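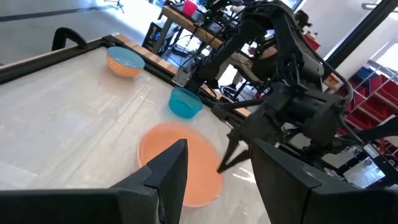

Slide 1. Bowls on the covered table, Retthorpe.

Speaker notes: Stacking and storing tableware in a shared kitchen
Paavo Väisänen

Start at the slide, don't read the title out. Say who I am and that I look after crockery for the Cuneck kitchens. Four sites, one store. The talk is 28 minutes with questions at the end, so keep moving.

First point is size. The peach one is the biggest and everything else gets planned from it. When people set up a shelf they tend to begin with the small bowls, fill the front, and then find the large one won't go anywhere except on top. Ask who has a large bowl sitting on top of small ones at home. Wait for hands.

Rule for the store: widest goes down first, then the next, and stop at four in a stack. We used to let people go higher. The chips on the rims nearly all came out of the tall stacks, usually when someone wanted the bottom bowl and tilted the pile to get at it.

Second point, mixed sets. Nothing at Retthorpe matches. There's a teal bowl, a patterned one that is blue inside and orange outside, and the plain peach. Some people in the group wanted to throw the lot out and buy one white set. I was against it and I still am. Colour makes sorting quicker. You can tell a new person "the teal one" and they'll have it in their hand before you could explain a diameter.

Mention the count here. We have 382 pieces across the four sites, last counted in October. The count is by colour group, then by size. Don't go into the spreadsheet unless asked.

(Drink of water. Next slide.)
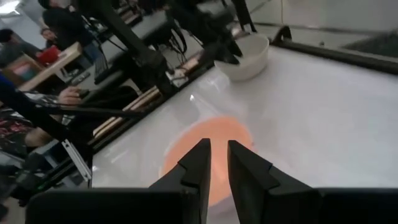
Photo: Vekimero kitchen project, Retthorpe

Third point, the work surface. Sort on a pale, clear table with nothing else on it that isn't tableware. A glossy white surface shows up crumbs and grit, and grit is what scratches a glaze when one bowl is set inside another. Wipe the table, then wipe the foot of each bowl, then stack. People always wipe the inside and forget the foot.

A shiny cover does throw glare. If you're checking for hairline cracks, take the bowl to the window or turn it in your hand. Don't try to judge it flat on the table under the ceiling lights. I passed a cracked cream bowl as sound that way last winter and it came apart in the sink.

Fourth point, spacing. Leave a gap between pieces while you sort, enough to get your fingers down both sides. Bowls pushed together get picked up by the rim with one finger inside, and that is how they get dropped. With a wide shallow dish use both hands, even if it's light. With a deeper bowl you can get away with one hand under the base.

Show the demo here if the table is set up. Take the large dish, put it down in the middle, bring the smaller ones in one at a time. Say out loud which is next. If the demo table isn't ready, skip it and go to the shelf drawings in the handout.

Shelf drawings: the Saarinen shelf is the one with the low lip at the front. Good for plates. For bowls I prefer no lip, as you end up lifting the stack over it every time. Someone will ask about felt pads between bowls. Answer: fine at home, in a shared kitchen they get damp and go missing.

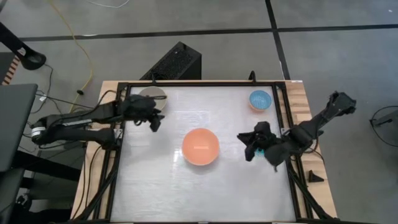 Veikko Manninen has told me more than once that stacking is the wrong idea altogether, and that in a kitchen with enough shelf every bowl should stand by itself where people can see it. Read that out, he won't mind. He has a point for the pieces used every day. At Retthorpe we now keep those unstacked on the lower shelf and stack only the spares.

Stay on this slide for the layout. Large orange bowl in the middle, smaller ones out towards the corners. I like the biggest in the centre when sorting, because whatever belongs inside it has the same short distance to travel from any side of the table.

Then the labels. One word per shelf, big letters, at eye height for the shortest person on the roster. We tried photos on the shelves and they curled.

Last slide is the contact sheet for Cuneck. Leave it up during questions. If there's time left over, ask people how they store lids. I haven't sorted out lids.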